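Notebook Week plan Parts list Bookings Archive Log in

Wevoden student project - workshop notebook
6th September

First day back in the room after the summer. I write this the same evening, so that I don't forget the small things, and so the others who come on the other days can read it.

The aim of this term is the same as we wrote in June: to collect enough demonstrations of simple room tasks with the hand-held grippers, train one small policy per task, and show it at the Itia open day. We have 26 demonstrations from before the summer that I trust. The rest of that set I don't trust, and I moved it to a folder called "old_june" on the shared disk. Please do not delete it, but please also do not train on it.

What I did first was the markers. Two faces of the left cube had markers that were lifting at one corner. I took them off, cleaned the cube with alcohol and put new ones, printed on the matt paper. The glossy paper from last year gives reflections from the ceiling lamps, and then the tracking loses the cube for a moment and jumps. I checked the numbers against our table before I glued. Last spring we put one marker upside down and it cost us a whole afternoon, so now I read the table aloud while I hold the cube. It feels silly but it works.

Then calibration. The first try gave a strange result, the right gripper seemed to be lower than the left by the height of a coffee cup. I repeated it with slower movements and it was fine. My opinion is that the instruction "move the gripper freely" is too vague for new members. Better is: draw a slow eight in the air, turn the wrist, draw the eight again. I will change the sheet.

After lunch we went on with the chair task. Start position is the chair tucked in under the white desk, both grippers in front of the body, fingers pointing towards the chair. From there you take the chair, pull it back, turn it a little, and push it in again. The box stays on the desk all the time, towards the wall. I want it there in every take, so that the desk has something with strong contrast on it. 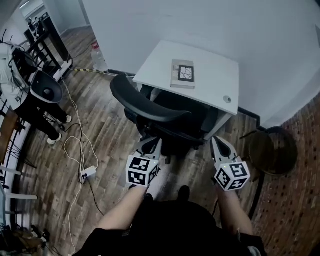
Buromura asked why we start with both grippers so close together, because in the pen task we were told to keep them wide apart. A fair question, and the sheet says nothing on this. The reply I gave was that for the chair the two hands must arrive at the same time, and if they start wide the one that is nearer comes first and the chair rotates before you want it. I also had to admit that we never tested it properly. We agreed to make a short series with wide start and compare. Nistor is the name we gave to the comparison script, it is in the tools folder, and it only needs the two folder names.

Other things about the chair task:

The chair has wheels and our floor is planks, so it does not roll the same way in each direction. Along the planks it goes easily, across them it bumps a bit. I think this is good for the data, but then we must write down the direction for each take. There is a new column for it in the sheet.

Look where your hands are going. The head camera sees what your face is turned to, and if you look up to talk to somebody the grippers leave the view. I lost two takes like this today, both my own fault.

Shoulders down. After a long series I lift my shoulders without noticing and the movements become stiff. You can see it in the plots, the path of the gripper gets small corners in it. Stop and rest before this happens, do not wait until you are tired.

Save after each take. The program does not ask you. I have written a label beside the keyboard, in big letters.

Numbers for the day: nearly 80 takes recorded, but I have gone through only the first part of them. The ones I checked look usable. The most common mistake is closing the fingers too early, before they are on the chair at all. The second is letting go with one hand while the other still pulls, and then the chair swings away to the side. For the second one I am not sure if we should throw them out. A person would correct it and continue, and maybe the policy should see this also. I marked them with a question mark in the sheet.

Training: I started a first run on the old 26 only, to have something to compare with. It should be ready in the morning. If the loss curve looks flat from the beginning, check the path in the config, it probably still points to the old disk.

To do next time:
- finish checking today's takes
- wide start series for the chair, same person as for the close start
- print more markers, matt paper, and leave a spare set in the drawer
- change the calibration text on the sheet
- ask Itia how large the space for the open day is, and if there will be a desk or we must bring ours

The key is back in its usual place.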